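Skip to content
Products / Teleoperation / Software / Support / Where to buy

Dravitix Skeltthorpe Demonstration Station
Posted Sun 3 September by the Dravitix product desk

Skeltthorpe is a desktop station for recording robot task demonstrations by remote control. The operator drives a simulated arm with a six-axis hand controller. Every recording holds the arm joint positions, the gripper command, all enabled camera views and the object poses, on one clock. Recordings can be replayed, trimmed, relabeled and exported.

Control
The hand controller maps to the gripper in either the wrist frame or the base frame. A foot switch disengages the arm so the operator can re-center a hand without moving the robot. Motion scaling is set per task. For narrow items on a flat surface, use low scaling and line up the fingers on the long axis of the item before descending.

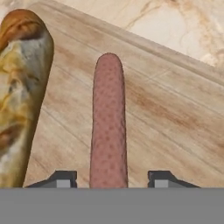
Wrist view, cutting board task. Fingers open on either side of the sausage.

The wrist view is the default for the last part of the approach. It can be enlarged to full screen from the foot switch with a double press. Gripper opening is proportional to trigger travel and is logged as commanded and as reached.

Kitchen task pack
The kitchen pack is supplied with the station. It covers counter and refrigerator work with food items. Doors, drawers and shelves have collision geometry. Item placement is set in the Azevedo scene editor, either fixed or drawn at random within a region.

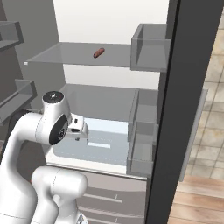
External view, refrigerator task. Sausage on the upper shelf, gripper empty.

External views are used for gross motion and for checking elbow clearance at the open doors. The camera position can be changed between recordings and is saved with the file. Changing it during a recording is not supported.

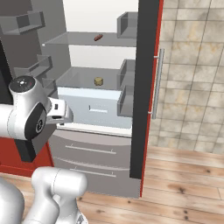
Refrigerator task, second layout, with items on two shelves.

When a layout holds more than one item, the target is named in the task string. The string is written to the file header and can be edited after recording without altering the motion data.

Specifications
Logging rate: 20 Hz
Camera views per recording: up to 12
Local storage: 3,000 recordings
Controller cable: 58 in
Export: through Fastotbridge, included

Fastotbridge 2 is planned for November. Existing export profiles will load without changes.

Contact sales | Contact support | © Dravitix. All rights reserved. | Back to top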